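Third month in the saddle (and I can finally trot without yelling)

So I have been going to the barn out past Fovstead since November and I am completely, hopelessly hooked. I thought I would take the starter package, get it out of my system and go back to my usual routine of doing nothing after work. Instead I bought a second set of lessons before I had finished the first, and last week I caught myself posting the trot in my desk chair.

For those who asked, my horse is called Afridi. He isn't MY horse, obviously, he belongs to the barn and half the beginners learn on him, but in my head we are a team. He is a big bay gelding with a thick neck and a very slow opinion about everything. You ask him to walk on and he thinks it over. You ask again and he goes, and then you feel like the best rider in the county!

My lessons are with Marwa Mansour, and she is wonderful. She spent the whole first session on how to get on and off, both sides, until my legs were jelly. At the time I wondered when the riding would start. Now I'm so glad she did it, since the mounting block is where I used to get nervous, and these days I hardly notice it. She also has a way of saying "and breathe" from the middle of the arena exactly when I have stopped breathing.
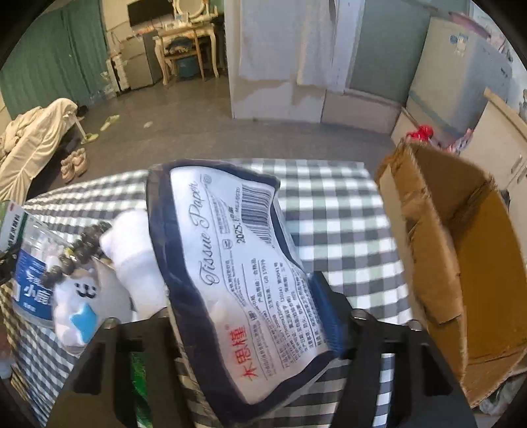 The trot took me ages. For weeks I bounced around like a sack of feed, grabbing the front of the saddle and apologizing to Afridi out loud. Then Marwa took my stirrups away for a few laps at the walk, gave them back, and had me count one-two, one-two along with his shoulders. Something clicked on the long side by the gate – I was up, I was down, I was up again, and he was just swinging along under me with his ears forward. I may have whooped. The canter is next, and I am equal parts thrilled and terrified.

A few practical notes, because my cousin is thinking of starting and I keep getting messages from her.

Boots: you do not need the tall ones. I rode in plain ankle boots with a small heel for the first two months, then bought half chaps secondhand for the rubbing on my calves. Best money I've spent so far. Get the helmet new, though, and have someone at the tack shop fit it for you. Mine had been sitting way too far back.

Gloves: yes, even when it's warm. Thin ones.

Getting there early: I show up 29 minutes before my slot (that's how the bus from Plestbridge works out, I am not that precise a person) and it has turned into my favorite part of the whole trip. I brush Afridi, pick out his feet, and fight with the girth. He puffs himself up when you do it, so check it again before you get on. I forgot to check once and the saddle slid sideways as I put my weight in the stirrup. Lesson learned!

Cost: the block of lessons came to 400 dollars, and helmet, gloves and half chaps were on top of that. It isn't a cheap hobby. I've quit the gym and I'm far more sore than the gym ever made me, so I feel fine about it.

The other thing I want to rave about is the trail. Once you can steer and stop, they let you join the group that goes up through the pines and along the creek. I went for the first time this month on a little gray mare named Anent, as Afridi had the day off. She is half his size with twice the engine. We crossed the creek in a line and she stopped dead in the middle to splash with one front foot, over and over, soaking me and the horse in front. I laughed so hard I lost a stirrup. Up at the top it opens out onto grass, and you can see the barn roof way down below, and all you hear is hooves and creaking leather. I didn't want to turn around.
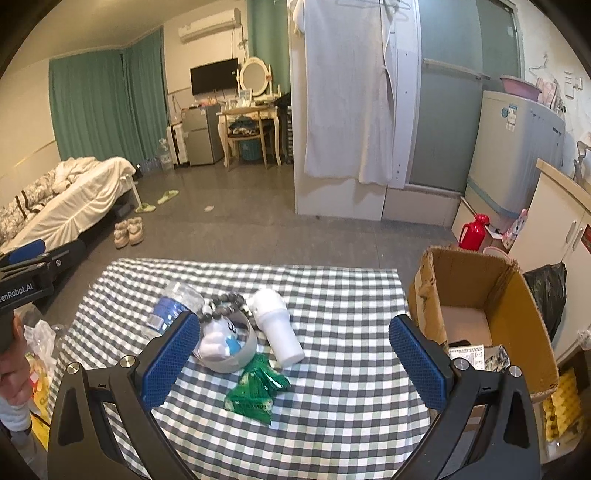 Marwa, when I got back and told her about the splashing, said that a horse pawing at water is often getting ready to lie down and roll in it, and that next time I should sit up, shorten my reins and send her forward right away. "She's dunked two people that way," she said, "and one of them was me."

So that's on my list now, along with heels down, eyes up, and not chatting to the rider behind me while we're going downhill. I have another trail ride booked at the end of the month and I've already asked for Anent again. Dry socks are going in my bag.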